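Detstead does not need another cul-de-sac of big houses

Opinion
By Henrike Sauerland
August 31, 2022

The Prullby Road tract has been on and off the Detstead planning board's agenda for so long that people have stopped coming to the hearings. I still go. In May I was one of six residents in the room when the applicant's lawyer, Svatopluk Jireš, asked for the age limit to be dropped from the project and the lots to be made larger. The board said it would think about it. It is due to vote this fall, and I think it should say no.

For readers who have not followed the matter, the tract is 107 acres of former orchard on the north side of Prullby Road, between the rail cut and the county garage. The original approval was for attached homes for people 55 and over, in clusters, with the back part of the land left open. The developer, Urban, bought the approval along with the land. It now wants 20 detached houses spread over the whole property, each with its own well and septic field, and no age limit.

Mr. Jireš told the board that the market for attached senior housing has gone soft. He may be right about that. He did not bring a study, and when board member Drahomíra Hájek asked for one he said it could be supplied. As of this week the application file at the municipal building does not have it. I looked.

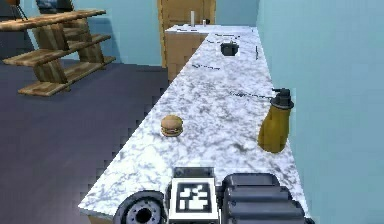 Marble countertop against a light blue wall.

My own view of the market comes from 31 years of living here. On my street, four couples have sold since the original approval and none of them stayed in town. They did not want to go. They wanted one floor, a small yard or no yard, and a place they could heat on a pension. Detstead has almost nothing like that. What it has is four-bedroom colonials, and a waiting list for the one small senior building behind the library.

People who favor the new plan make two arguments, and both deserve an answer.

The first is traffic. Fewer homes mean fewer cars, and Prullby Road is narrow. The old plan would put more households on the road, that is true. But retired people do not all leave at 7:30 in the morning. The traffic report filed with the first application made this point, and the township's own engineer agreed with it at the time. Large houses with three-car garages bring commuters, teenage drivers, landscapers and delivery vans. I would like to see a new count before anyone tells me the road will be quieter.

The second is taxes. Bořivoj Sýkora, who runs the hardware store and whose opinion I respect, wrote to this paper that expensive houses carry their own weight. Some do. A house with two or three children in the schools usually does not, at least in a district that has just gone to the voters for new classrooms. The age limit was there partly to protect the school budget. Taking it away should come with a fiscal report, and so far there isn't one.

Then there is the land itself. Under the old plan, the clusters sat near the road and the slope behind them was to be deeded to the township, with a path from the rail cut up to the old pump house. Under the new one the slope is cut into private lots. The path is gone from the drawings. In its place the applicant offers a conservation easement along the stream, which the state's buffer rules would mostly protect anyway.

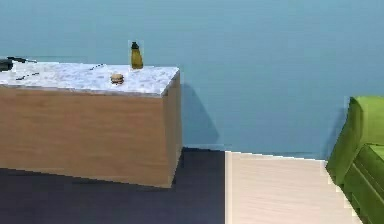 What the board should ask for

I am not asking the board to stop building on Prullby Road. The orchard has been dead for years, and the owner has a right to use the property. I am asking it to hold the applicant to the approval that was bought, or to get something of value in return for changing it.

At a minimum the board should have the market study in hand before it votes. It should also have a fiscal report prepared by someone the township picks and the applicant pays for, as the ordinance allows. If the age limit is lifted, a share of the homes should be small. I would say a third, on one floor, with a cap on size that stays in the deed. A cap that lives only in the resolution tends to be forgotten by the second owner.

The slope should stay in one piece. Radek Polák, the township's former zoning officer, laid out at the May meeting how the detached houses could be moved down toward the road on smaller lots served by a shared septic system. His sketch was done by hand and took him an evening. Mostix, the engineering firm working for the applicant, called it "not preferred." It did not say it could not be built. 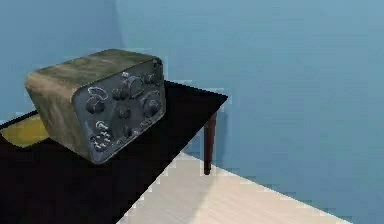 Old radio receiver on a black tabletop.

I would add one request about the hearings. The last one was continued twice, with the notice posted the afternoon before. That is legal. It also guarantees that the only people in the room are those paid to be there and a few of us with time on our hands. Two weeks' notice and a copy of the plans at the library would cost the township very little.

Changing an approval is a favor. Boards grant them often, and sometimes they should. But the original plan was argued over for most of a year, and the neighbors gave up a good deal on density because they were promised senior homes and open land. If both of those are now to be taken out, the neighbors are entitled to hear why, with numbers attached, before the vote is called.

Henrike Sauerland lives on the north side of Detstead. Opinions in this column are those of the writer.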